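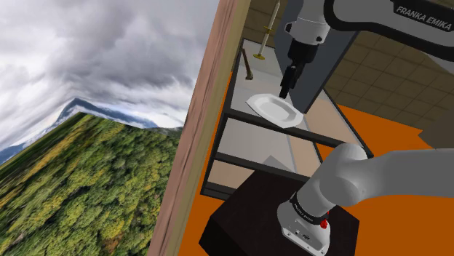

*Minent trial, tabletop layout: gripper over the plate, side view*

**From:** Debashish Mollah
**To:** manipulation-tools list
**Subject:** Re: Minent scene pack, worth the seat price?

Chathurika Patwary wrote:

> We are looking at the Minent scene pack from Virkon for a simulated pick-and-place course in November. The sales sheet covers the renderer and says very little about the objects or the views. Has anyone run it for longer than a demo? My questions are:
>
> 1. Are the object meshes good enough for grasp work?
> 2. Can the views be moved without editing the scene file by hand?
> 3. How does the license count headless instances?

Chathurika,

I have had the evaluation license for 6 weeks. Answers in your order.

1. Mostly yes. The visual meshes are better than I expected at this price. The collision meshes are uneven. Flat items such as the plate behave well, and thin handles are fine once you raise the contact solver iterations from the default. Irregular shapes are where you should spend your test time. The bone is the one I used most, with a taper toward one end and a knobbly head at the other.

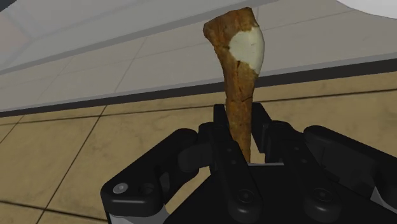
With the pinch low on the shaft, the default friction value let it rotate in the grasp on fast moves. I ran 100 lifts at the stock setting and 69 held through the full motion. Raising finger friction and halving the time step brought that to 90. Both are plain config entries, so no rebuild is needed. Check whether your course machines can afford the smaller step – on ours it cost noticeable wall-clock time.

2. Yes, through a short YAML block per view. Position and rotation are both exposed. Roll is applied last, which the manual has backwards. The side view at the top of this message is rolled; the one below is level. Views attached to the hand take their offset from the wrist link, so expect to redo the numbers if you change grippers.

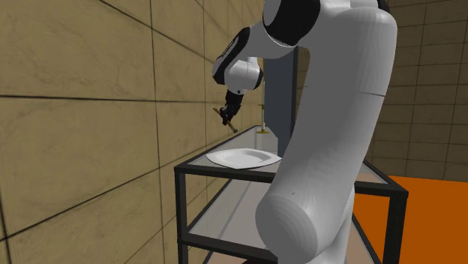 *Same trial, level view: stick in the gripper, plate and stand on the glass top*

3. Each headless process takes a seat. Prasanna Siriwardena asked Virkon for a teaching exception and was quoted a bundle, so write to them before you buy singles.

Two smaller points. Reset does not restore object poses exactly unless you set the seed in both the scene file and the launcher. The log also drops contact events when the disk is slow.

I would buy it for a course. For published grasp numbers I would replace the collision meshes first. I can send my config diff off-list.

Debashish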